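Council knocked back our petition against the Brimum boundary change. 453 signatures, clerk says "not in the approved form" and thats it. No form was ever on the website. Meeting is in March. Can they just do that?? Feels like they dont want to hear from the Zurnari end at all. 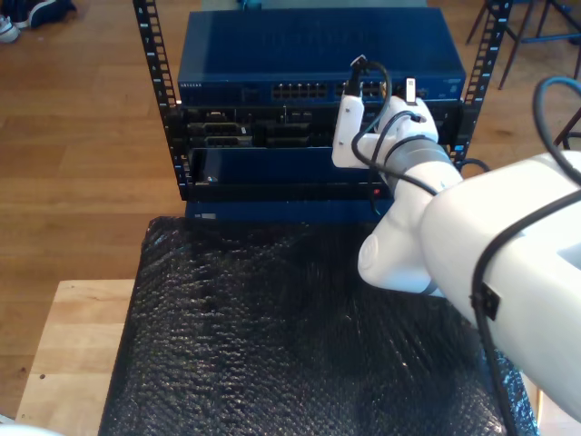
**flekudine_ratepayer**

Ask for the refusal in writing, first thing. Which clause, who decided, what date. We had the same in Flekudine, got told over the counter, and when we wrote in they found they'd been using an old policy.

Check the standing orders too. Ours gave 30 days to fix and relodge.

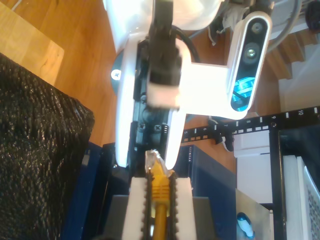

Also put your name down to speak. You only get 3 minutes, so read it out, dont wing it.

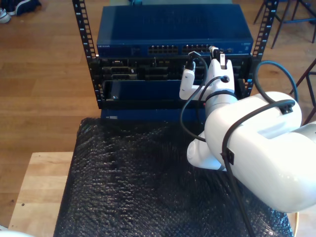
Relodge the lot with the request printed at the top of every page, not just the first. That's what sunk ours. Names, addresses, signatures all legible. And number the sheets down the side, like the little white numerals on those rack rails, so if one goes missing its obvious. Keep copies of eveything.

**govindasamy st**

They're all the same, waste of time. Vote them out.
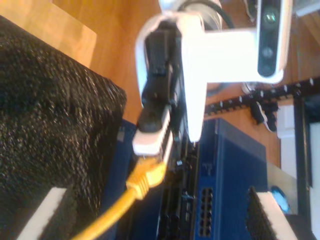

*Gripper over the yellow cable's connector.*

**zurnari_8**

Not a waste of time. Ring your ward councillor and get them to table it, ours did. Do it before the agenda closes.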